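Stories > Short Fiction > The Second Line Item
6 min read

The request for the second arm went in at 2:40 in the afternoon, under capital equipment, and came back before four with one comment. The comment was from Anel Pillay in procurement. It read: "Define hand."

Gifty Ametepe opened the spreadsheet again. Row 14 said hand, right, multi-finger, quantity one. She added a reference to the Drerau data sheet, revision C, and sent it back.

The reply said that Drerau also sold a two-jaw gripper at a fifth of the price, and that the request didn't state which task the gripper would fail.

She considered this fair. The task was hubcaps. Hornden, the customer, wanted them picked from one station and placed at another, face up, clip tabs undamaged, 60 an hour. The work cell had been costed in August on the assumption that the hubcaps would arrive in trays. Hornden had since withdrawn the trays.

She took the tablet down to the floor, where Anel was already waiting by the tables.

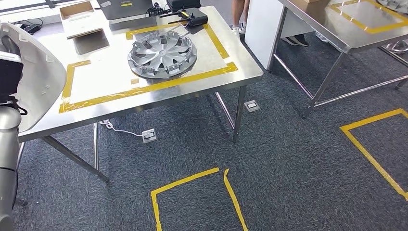
Station one, with part in position.

"What is the tape for?" Anel said.

"Work envelope. The part goes inside the rectangle."

"Is the tape in the budget?"

"Consumables."

He wrote that down. He had a printed copy of the request, stapled, with the total circled. He asked what happened if the part was placed outside the rectangle. She said the cycle was logged as a fault. He asked how many faults. She said 68 in the last run, out of 234.

"With the hand you have now."

"With the settings we had then."

He wrote that down too, and she regretted the wording. A purchase could be refused on a sentence like that. She explained that most of the faults were grip losses at the rim, that the tabs gave the fingertips almost nothing to close on, and that a two-jaw gripper would have to take the part by the center boss, which Hornden's handling spec prohibited in section four.

"Send me section four," Anel said.

"It's attached."

"Send it separately."

She sent it separately. He read it standing up, both pages. Then he asked for the service interval on the finger joints, the price of a spare finger, and whether Zidby, who held the maintenance contract, were certified on Drerau hardware. The interval was 2768 hours. The price was on request. Zidby were not certified, and the training was another line.

"Then you have three lines," he said. "The arm, the hand, the training. You wrote one."

"I wrote two."

"The second says hand."

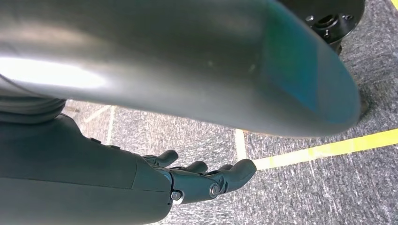
Nimri, November

The revised request had eleven rows. Gifty read it through once more at the Nimri site office, with the heater on and the door shut. Arm. Hand, right, five-year support. Spare fingers, set. Training, two technicians, travel included. Tape, yellow, moved out of consumables at Anel's insistence and given its own code.

She changed "will reduce faults" to "is expected to reduce faults" and attached section four, separately.

The reply came at 5:15. It had a purchase order number and one comment, against row 14, which was now blank.

"Delete empty row," it said.

She deleted it and saved the file.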